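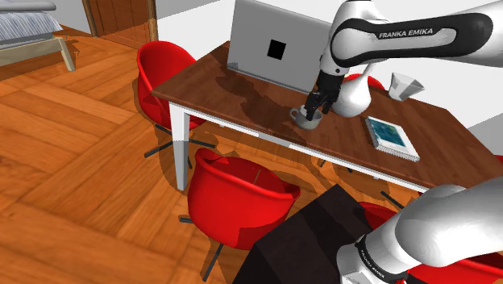 **Which file do I open first, the scan or the working copy?**

Open the working copy. Arkier makes one for each scan when you import it and puts it in the Work folder next to the original. The original stays locked until you release it by hand in Project > Files.

## 4. Repairing a Scanned Print

This section covers creases, scratches and missing corners. Faded color is handled in Section 5. Read Section 3 first if the scan hasn't been straightened yet.

### 4.1 Set up the layers

1. Open the working copy from the Work folder.
2. Choose Layer > New Empty. Name the layer "Repair".
3. Drag the Repair layer above the scan layer.
4. Select the Heal brush and set Sample From to "All Layers Below".
5. Save the file in the Arkier project format. A JPEG can't hold layers.

> **Note:** If Sample From is grayed out, the Repair layer isn't selected. Click its name in the Layers panel, not its eye icon.

### 4.2 Remove dust and small scratches

1. Zoom to 100%. Work from the top left corner and move across in rows.
2. Set the brush size slightly wider than the mark you want to remove.
3. Click once on each speck. For a scratch, use short strokes along its length.
4. Turn the Repair layer off and on every few rows to compare.

Don't run the Dust filter over the whole print. It softens eyelashes, lace and printed type along with the dust. If a large plain area is badly speckled, such as a sky or a studio backdrop, draw a selection around it, feather the edge by 8 pixels, and run the filter inside the selection only.

> **Caution:** The Dust filter works directly on the scan layer. Duplicate that layer before you run it.

### 4.3 Repair a crease

A crease usually has a pale line where the surface has cracked and a darker band beside it. Treat them separately.

1. Select the Clone brush. Set Hardness to 27.
2. Hold Alt and click on clean paper close to the crease, on the same side as the part you are painting.
3. Paint over the pale line in short strokes. Take a new sample point whenever the tone changes.
4. Add a second empty layer named "Tone" and set its mode to Soft Light.
5. Paint the darker band with white at low opacity until it matches its surroundings.

Where a crease crosses a face, finish the outline of the nose, lips and jaw first, then fill in the skin. Leave the eyes for last. If one eye is lost, you can copy the other and flip it, but check the catchlight: after flipping, it will be on the wrong side and has to be painted back where it belongs.

### 4.4 Rebuild a missing corner

1. Choose Image > Canvas and extend the canvas past the torn edge.
2. Draw the missing edges with the Guide tool.
3. Clone the background outward up to the guides.
4. Add grain with Filter > Match Grain, strength 2, so the new area doesn't look smoother than the rest.

> **Note:** Match Grain was called Dellero Grain in earlier releases. Old presets still load under that name.

### 4.5 Save and export

1. Save the layered file.
2. Choose File > Export and pick TIFF for printing or JPEG for e-mail.
3. Leave Flatten Original unchecked.

Section text: Satish Devadiga. Last revised 21 August 2023.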